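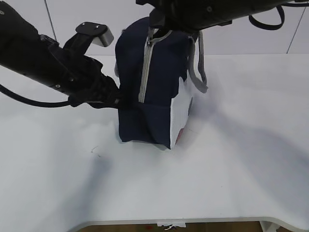 Navy fabric bag with grey zipper and strap, on a white tabletop

About Jarkon

Print this page | E-mail this page

Jarkon designs and tests radio frequency hardware for small satellites and the ground stations that talk to them. The work falls into three areas: antenna feeds, low-noise receivers and link analysis. Most customers come to us with a spacecraft mass limit already fixed and a data volume that does not yet fit inside it. Our task is to find where the decibels can be recovered and what each of them will cost.

The company was founded by Heriberto Zapata, who had spent the earlier part of his career on waveguide filters and wanted to work on complete receive chains. The first contract was a noise temperature survey of an ageing ground antenna. The survey found that the feed cover and one length of cable accounted for most of the loss. Both were replaced, and the dish itself was left alone. We still take on survey work of this kind and it remains a good way for a new customer to get to know us.

What we make

The Velell range covers feeds and filters for S-band and X-band. Each Velell feed is supplied with its own measured pattern data, cut every two degrees in both principal planes, together with return loss across the full operating band. We do not supply typical curves. If a unit has been reworked after test, it is measured again and the earlier file is kept with the later one.

Soliman is our receiver line. It is a modular design in which the front end, the downconverter and the digital section are separate units with defined interfaces, so that a station can change one without requalifying the others. The front end may be mounted at the feed or at the base of the pedestal. Mounting at the feed gives the better system noise temperature — mounting at the base makes maintenance easier, and at some sites this matters more.

Link analysis

A link budget is only as good as the figures put into it. We prepare budgets for uplink and downlink from the first concept study through to commissioning, and we state the source of every entry: measured, calculated, taken from a supplier's data sheet, or assumed. Assumed values are listed on a separate sheet with the name of the person who agreed them. Rain and gas losses are worked out for the actual station site and for the range of elevation angles the pass will use. Pointing loss is treated as a distribution and carried through to the margin.
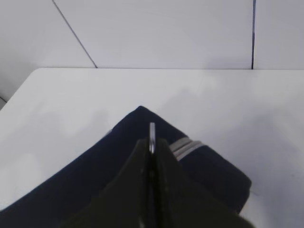
Folded navy fabric on a white table

Facilities

Our premises at Girkine hold an anechoic chamber, a thermal chamber and a small machine shop. The anechoic chamber is used down to 2 GHz; work below that is done on an outdoor range, weather permitting. The thermal chamber takes units up to 20 kg. Test records are held for 32 years, a period set by the longest support agreement we have signed.

There are 287 calibrated items on the equipment register. Cables and adaptors used in noise measurements are included in it, with individual loss figures, and are not lent between benches.

People

Jarkon is run as an engineering company. The engineer who writes the proposal stays with the job until delivery and signs the final test report. Heriberto Zapata continues as technical director and reviews all link budgets before release. New graduates join in September and spend their first months on the test benches before moving to design.

Working with us

Enquiries should state the frequency band, the required data rate, the orbit, and any limits on mass and power. A block diagram is helpful, even in draft. Small orders are accepted, and the minimum charge for a chamber booking is half a day.

Print | E-mail to a colleague
Shares: 20
Comments: 0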